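Tool cable snag fault

A tool cable snag is a fault in robot arms in which an external cable, run along the outside of the arm to a tool or sensor, catches on a fixed object, on a second arm or on the arm itself, and is pulled tight while the arm is moving. The result may be a lost signal, a damaged connector, a tool pulled out of position, or a protective stop. The fault is most common on small arms that work close together over a shared table, where there is little room to keep cables out of the way.

The fault is sometimes called a cable pull or loop catch. Maintenance manuals usually list it under cable management and not under collision, although the two often occur together. It differs from cable fatigue, in which the conductors inside a cable break after many bends without the cable touching anything.

Causes

Many arms carry power and data for the tool through the inside of the arm and bring them out at a socket near the wrist. From there a short cable runs to the gripper, force sensor or other device. The last joint has to turn, so the cable is given some spare length, known as the service loop. A loop that is too short is stretched when the joint turns to the end of its range. A loop that is too long hangs away from the arm and can catch.

The correct length depends on the motions the arm will make. A loop that is fitted for one task may be wrong for the next one, and this is the usual origin of the fault. The hardware has not changed, but a new program turns the wrist farther or brings the arm in at a different angle. Software that checks a path for collisions often does not model cables at all, and a path that passes the check can still drag a cable across an obstacle.

Other causes include:

Cable ties that have worked loose or been removed during a repair.
A replacement cable of a different length or stiffness.
Brackets and adapters added after the cable was fitted.
A joint that has turned one full revolution past its starting point, so that the cable is wound around the wrist.
Two arms entering the same space at the same time.

Winding is a frequent cause on arms whose last joint can turn more than one full revolution. The joint can reach the same tool angle in more than one way, and a motion planner that picks the shortest path each time may slowly move the joint away from its starting turn. The tool looks correct at every stop while the cable gets tighter.

Signs and effects

The earliest sign is often a short loss of signal that clears without any action. A connector pulled at an angle may lose contact for an instant and then recover. Operators tend to restart the program when this happens, and the fault may return many times before its cause is found. A log that shows signal loss always at the same point in a motion is strong evidence of a snag. Signal loss at random points is more often a worn cable or electrical noise.

On arms with force sensing, a tight cable adds a load that the controller reads as contact with an object. The arm may stop short, press too lightly or let go early. In tasks where a light tool is placed into a small opening, even a small side pull can be enough to make it miss.
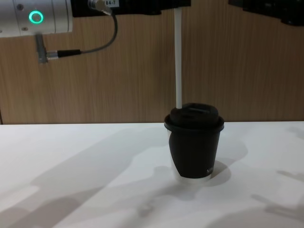

Table-top work with two arms is the setting in which the fault has been described in the most detail. The arms face each other or stand side by side, their wrists pass close together, and each wrist may carry its own plug, bracket and adapter block. The tool itself can be very simple. A long rod held upright over a lidded cup needs little power or force, but the cable beside it, rising in an open arc to a threaded connector on the mounting block, takes up more space than the rod does. An arc of this type is easy to inspect and leaves the wrist free to turn, but any part that enters the space inside it can hook it. The threaded connector holds better than a push-in plug, with the drawback that it does not let go under load and passes the pull on to the socket.

Grisum cell incident

A documented case occurred in April at the Grisum workshop, where a two-arm cell was being used to test the handling of drink containers. The cell had completed 1000 cycles with no recorded fault. Its program was then changed so that the second arm approached from a higher position, which shortened the cycle. The cable was left as it was.

After the change, the cell recorded 13 protective stops. The first ones were put down to the force limit being too low, and the limit was raised to 80 newtons. This reduced the number of stops but allowed the arm to pull harder before it stopped. On the last of the 13 stops, the cable had hooked over a bracket on the other arm, and the socket on the adapter block was torn from its seat. No one was hurt. The tool fell on the table and a cup was knocked over.

The report on the incident, written by the maintenance firm Poirier, found that the higher approach carried the loop 5 centimeters past the bracket on every cycle. In most cycles it slid clear. The report gave the raised force limit as a contributing cause and recommended that limits not be changed until the reason for a stop had been found. It also noted that the stop log gave joint positions for each event, and that these were nearly identical in all 13 cases - the pattern could have been seen after the first few.

Safety

A snag is mainly a hazard to equipment, but it can also put people at risk. A cable under tension may whip when a connector gives way. A gripper that loses power may open and drop what it holds, depending on its design. A person who reaches in to free a caught cable may be struck when the tension is released, or when the arm starts again after the signal comes back. For this reason the arm should be stopped and locked out before a cable is touched, even where the arm is rated for work beside people.

A lit ring or lamp on a joint shows only the state that the maker has assigned to it. It should not be taken as a sign that the cabling is free, as most controllers have no means of sensing a cable.

Prevention

The standard measure is to move the arm through its full program at low speed, with the cable fitted, each time the program or tooling is changed. The person doing the check watches the cable and not the tool. Both arms of a two-arm cell need to be run together, as a cable that clears its own arm may still meet the other.

Cables can be held with clips or a sleeve, with a fixed point on each side of the moving joint. Right-angle connectors reduce how far a plug sticks out. Some users fit a breakaway connector that parts at a set pull, although this is not suitable where loss of power would make the tool drop its load.

In software, limits can be set on the last joint to prevent winding, and a simple solid shape can be added around the wrist to stand for the cable. The planning package Stastus includes a setting of this kind, in which the user enters the loop as a ring attached to the wrist. The ring does not bend as a real cable would, so paths tend to be longer than needed, and in crowded cells the planner may fail to find a path at all.

See also

Cable carrier
Protective stop
Robot end effector
Strain relief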